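Ticket 462: Dust collector loses suction after the first few minutes
Product: Flallow two-bag extractor
Opened by: Nuwan Marikar
Handled by: Orest Panasiuk, Sidholm workshop support
Status: Closed

Nuwan Marikar wrote:

Hello, and thank you in advance to whoever picks this up. I have put off writing for a while because I kept thinking I would find the trouble myself, and I've now run out of ideas and very nearly run out of patience too.

I have the Flallow extractor, the one with the two cloth bags, bought secondhand last August from a joiner named Nazarenko who was giving up his shop. He kept it very well and I have no complaint about him at all. It runs a planer and a small band saw through one long run of hose, with a blast gate at each machine. For the first few months it pulled beautifully. I could drop a handful of shavings near the hood and they'd be gone before they touched the bench.

Now it starts strong, and then after a few minutes at the planer the pull fades away until the chips just pile up under the cutter head. If I switch everything off and go make a cup of tea, it comes back strong again -- and then fades again. The motor sounds about the same to my ear the whole time, maybe a touch higher when it is weak. No smell, no smoke, and the breaker has never tripped.

What I have done so far: emptied the lower bag, looked in the hose at both ends with a flashlight, and tightened every clamp I could reach. My wife Asa held the flashlight and said she thought it was the hose, but then she has never liked the hose. It does run across the doorway.

I do mostly small work, boxes and picture frames and the odd stool for a grandchild, so this isn't stopping anybody's business. But I would dearly like to plane the rest of my cherry before the weather turns damp.

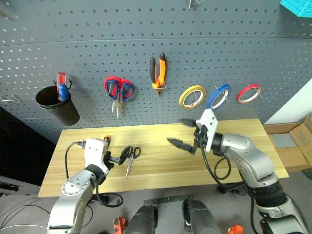
One more thing I should have put higher up. The upper bag, the filter one, used to stand up nice and round when the machine was running. It still does, in fact it's tight as a drum. I took that as a good sign but I'm less sure the more I think about it.

With many thanks,
Nuwan

Orest Panasiuk wrote:

Hello Nuwan, and thank you for such a careful write-up. I wish every ticket came in like yours. I have had one of these machines at home for years, so I'm always happy to get a question on it.

Your last paragraph is the one that made me sit up. A filter bag that is tight as a drum usually means the air is going in and having a hard time getting out. When fine dust works its way into the weave, the cloth stops breathing and the whole system slows down behind it. The motor on these often speeds up a little when it has less air to move, so the slightly higher note fits as well.

The part about it coming back after a rest is typical too. With the machine off, the bag sags and a layer of loose dust drops off the inside. You start again with a partly cleared filter, and a few minutes of planing puts the layer right back.

Before we blame the bag, though, I'd like to rule out the other usual places. Please unplug the machine before you open anything, and wear a dust mask for all of it.

First, take the hose off at the inlet and look at the cross-shaped guard just inside. Long shavings love to hang up there. It can look clear from the hose end and still have a mat of stuff behind it.

Second, check the gasket between the lower bag and the ring. If the bag was put back with a fold under the strap you will see dust on the outside just below it.

Third, close both blast gates and then open only the planer gate. If the band saw gate isn't sealing you're splitting your air between two machines.

Last, with the hose off and nothing attached, run the machine by itself for five minutes and put the back of your hand near the filter bag. Keep well clear of the inlet, please, and keep sleeves and cuffs away from it. You should feel air coming through the cloth all over, soft but even.

Let me know what you find and we'll go from there. No hurry on my side.

Orest

Nuwan Marikar wrote:

Orest, that was a pleasure to read, and I've done all of it.

The guard did have shavings on it, a wad the size of a bread roll! I was delighted and thought we had it. I cleaned that out, put everything back together, and it was better for maybe one board longer, and then it faded the same as before. So that was part of it and plainly not all of it.

The gasket is fine, no fold and no dust outside. The band saw gate leaks a little. I could feel it with my hand, though it wasn't much, and I cleaned the packed sawdust out of its corner with an old toothbrush and now it slides home properly.

On the last test, I could feel almost nothing through the filter bag. A little near the seam at the top and nothing lower down.

I also measured the hose run, which you hadn't asked for, and it comes to 37 feet counting the part that goes up and over the door. Is that too long? Asa would be so pleased if it were.

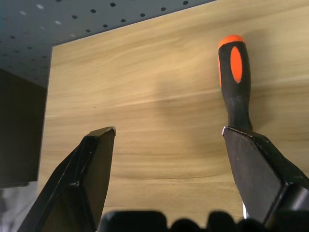 How often should the filter bag be cleaned?

Shake it out every time you empty the lower bag, and give it a proper cleaning inside and out whenever the pull drops and a shake doesn't bring it back.

Orest Panasiuk wrote:

I put that question and answer in just above so it stays with the ticket, because I see you asked it on the phone this morning and the next person who reads this will want it too. It was nice to talk with you, by the way.

So, we're fairly sure of our culprit now. Clean the bag like this. Take it outdoors and turn it inside out slowly, standing upwind. Beat it gently with a soft broom, working from the top down, and then go over the inner side with a shop vacuum and a brush head. Don't use a wire brush, and please don't use compressed air held up close, as it can open the weave and then the finest dust comes straight through into the room with you. I'd skip washing it as well. Some people do and get away with it, but the older cloth shrinks and then the strap won't reach around the ring. I learned that one on my own bag, and I had to sew in a strip of denim to get by until the new one came.

If cleaning doesn't do it, the replacement filter bag is part number 653. The older strap fits it, so you won't need to buy the kit.

About the hose, 37 feet is long for a machine this size, and flexible hose drags on the air a good deal more than smooth pipe does. It isn't what caused your fading, as it would have been weak from the start and you say it was fine for months. But if you ever felt like changing things, smooth pipe for the stretch over the door and a short flexible piece at each machine would give you a nice little boost. You may tell Asa that support is partly on her side.

Nuwan Marikar wrote:

Well, I have good news. I took the bag out to the back of the yard and I could not believe what came out of it. I beat it and brushed it and vacuumed it, and then had to go in and change my shirt. Inside near the bottom there was a crust, almost like felt, that I had to work loose with my fingers. I think some of that must go back to Mr. Nazarenko's day, as he did a lot of sanding and I hardly do any.

Put it back on, started up, and I can feel air coming through the cloth all the way down. I ran seven cherry boards through the planer one after another and it never faded. The bag is round again but I can press a thumb into it, which I couldn't do before.

I'll order the 653 anyway and keep it on the shelf. The old one has a thin place near the seam that I don't quite trust. The pipe over the door will happen too, I've been told.

Thank you so much for your patience, Orest. Please close this one with my blessing.

Orest Panasiuk wrote:

Wonderful, Nuwan, and enjoy the cherry! When the new bag comes, expect a bit of fine dust to drift through it the first few times you use it. The cloth needs a light coating before it filters at its best, so open a window and keep the mask on until it settles down.

Closed May 2, 2023. Cause: filter bag clogged with fine dust, with shavings caught on the inlet guard and a small leak at the band saw gate. Fixed by cleaning all three. No parts sent.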